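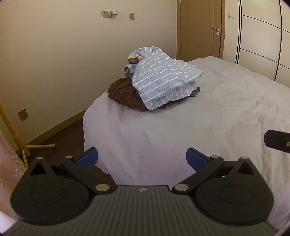

Folding clothes on the bed — how do I stop the duvet wrinkling everything?

Seren Trevor
We moved to a smaller place in Nollton in February and there's no table big enough for laundry, so I fold on the bed, on top of the duvet. It's soft and rumpled, and by the time I have a little pile going the bottom things are all bunched up. Striped tops are the worst, the lines never match! Is there a trick, or do I need a board?

Triin Lepik
Oh, I did this for years, so you have my sympathy. Pull the duvet tight first, or fold it back and work on the mattress. Then put the heavy dark things down flat and smooth them with your hand before anything goes on top. For stripes, lay the top face down, bring in both sides and let one stripe be your guide as you fold up from the hem. I do 2 short piles now, never one tall one — they lean on a soft bed and then you're starting over. It takes me 30 minutes with a cup of tea.

Gillespie Haldane
Big piece of cardboard under the clothes. Works fine and slides behind the wardrobe after.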